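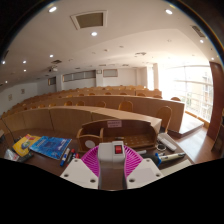 Second round of grip comparisons, 14 March 2020

I have now put the two hand-held grippers through the same set of desk objects, with the fingers swapped between sets. The Jernden comes with flat white fingers, two round holes in each. The Skornow has narrower fingers with a rubber face and a slightly longer stroke.

Mass first. The Jernden is 698 g with its battery. The Skornow is 113 g lighter, and after an hour the wrist notices.

Each gripper did 94 picks. Thick markers were no trouble for either. Flat things were: a thin booklet lying on a desk gives the fingers nothing to close on, and both tools pushed it along before getting under it. The Skornow managed it more often, provided I came in low. A remote control set down at an angle needs the wrist turned first, and there the wider Jernden fingers forgave more error.

The power switch on the Jernden is a small red rocker near the top of the housing. I knocked it off 3 times with my thumb and lost the log each time. I have since changed my hold.

Lighting matters more than I had allowed for. With large windows on one side, the camera's automatic exposure drifts whenever the tool turns towards them. Xiuying Yuan suggested locking it before each run — sensible, and I should have done so from the start.

The Koster controller arrives in July. Until then both grippers stay on the old firmware, and I will repeat the booklet picks with exposure fixed.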